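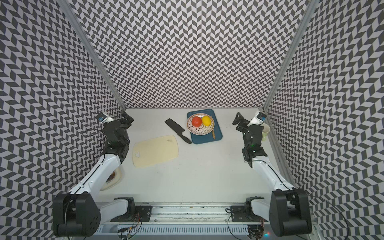 Ticket 804 - panels for table enclosure, pattern does not meet in the corners
Status: open
Product: Vandemholm wall panel, chevron, black and white

I ordered three panels from Drenex in September, for the left, back and right side of a white table. The panels are good and the print is sharp. My problem is with the zigzag rows. When I measure at the left corner post, the rows of the side panel are 17 mm lower than the rows of the back panel. The pattern goes from the floor of the enclosure to the top edge on all three walls, so I cannot hide the difference with a strip at the bottom. The aluminum posts cover only the joint itself.

What I tried:
- Took out the left panel and turned it upside down. The difference became 26 mm, so I turned it back.
- Compared the labels on the back. Left panel says batch 47, the other two have no batch number.
- Loosened the left post and pushed the panel up. It moves a little, but then a gap opens at the table.

Right corner is correct, I have no complaint there.

Questions: is batch 47 printed with a different starting point? Can you send one left panel that fits the other two? I prefer not to cut anything before you answer.

Update, 16:30: support asked for the panel height. All three are the same height, I measured twice. Waiting for the reply about the replacement.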